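Dumpling night fills the hall in Enthorpe, and there's another coming in December
27/10/2019

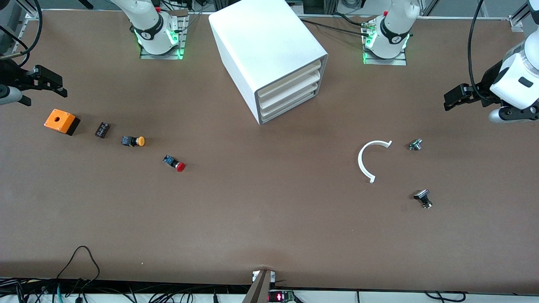 Two robot arms on white bases at the far edge of a brown worktable.

If you walked down Getmont Street on Friday evening you could smell the ginger from the bus stop. Enthorpe's first dumpling night sold all 70 tickets before lunch on the day, and by eight o'clock the last bamboo steamer had been scraped clean and people were still asking if there was any more of the pumpkin filling. (There wasn't. I asked too.)

The evening was the idea of Qianru Meng, who has been teaching small cooking classes in town since last winter and wanted to try something bigger, with everybody folding and eating at the same time. Tickets were $35 and covered supper plus a bag of uncooked dumplings to take home for the freezer.

"I thought we might get two tables of people who already knew me," she said, dusting flour off her sleeves. "Then my phone started going on Tuesday and it didn't stop."

There were nine fillings to choose from. Pork and napa cabbage went fastest, as you'd expect, but the surprise of the night was a lentil and preserved lemon one from Randa Jaber, who runs the lunch counter at Anozie and had never made a dumpling before this month. Her lentils are cooked right down until they hold together on a spoon, then mixed with fried onion, cumin and a good bit of the lemon rind, chopped very fine. Pan-fried on one side, with a spoonful of yogurt and chili oil over the top, they were gone in the first half hour. I'm still thinking about them.

Rosine Royer took the other end of the room and did a sweet one, apple and brown butter, boiled and then rolled in cinnamon sugar. She used apples from her own tree and says any sharp apple will do as long as it's cooked until nearly dry before it goes in the wrapper. Wet filling means a split dumpling, and we saw a few of those, mostly mine.

The folding lesson was the loudest part. Meng showed the room a plain half-moon first, then the pleated kind, then a round one pinched at the top like a little purse. Kids picked it up much quicker than their parents did. One table of cousins from out Tilitz way got so fast they were passing finished trays over to their neighbours, and there was a cheer when Yannick Vidal, who is nine, held up a pleated one so neat that Meng put it on a saucer by itself and wouldn't let anyone cook it.

For anyone who missed out and wants to have a go at home, Meng's advice was pretty simple. Keep the wrappers under a damp tea towel. Salt the cabbage, leave it a quarter of an hour and squeeze it hard. Use less filling than you think — a heaped teaspoon is plenty — and press the air out before you seal the edge. For frying, get the bottoms golden in a little oil, add a splash of water, put the lid on and don't lift it until the sizzling changes its tune. To check the seasoning she cooks a pinch of the filling in a frying pan and tastes it before folding anything at all, and she'll add more soy, more white pepper or a bit of sugar at that point.

Dipping sauces were set out along the windows. The black vinegar with shredded ginger was my favourite, though there was a steady lineup for the peanut one, and Jacqueline Langlois had brought a jar of her green tomato relish that turned out to go very well with the pork. She's been making that relish the same way for years and would only tell me that it has mustard seed in it, which anybody could see.

Not everything ran on time. The second pot of water took ages to boil, so the boiled dumplings came out well after the fried ones and some people had filled up by then. Meng plans to borrow a bigger burner for next time. She'd also like more vegetarian fillings on the list, and Jaber has already offered a spinach and feta.

Next time is in December, on a Saturday afternoon so that younger children can stay to the end. The plan is soup dumplings if Meng can get the jellied stock to behave, and wontons in broth if she can't. The exact date will go up on the board at Anozie once the hall is booked, and tickets will be sold at the lunch counter there, same price as before. Bring an apron and a container with a lid. If you've got a rolling pin, bring that as well, as there were only enough for one between three on Friday and the sharing got a bit fierce.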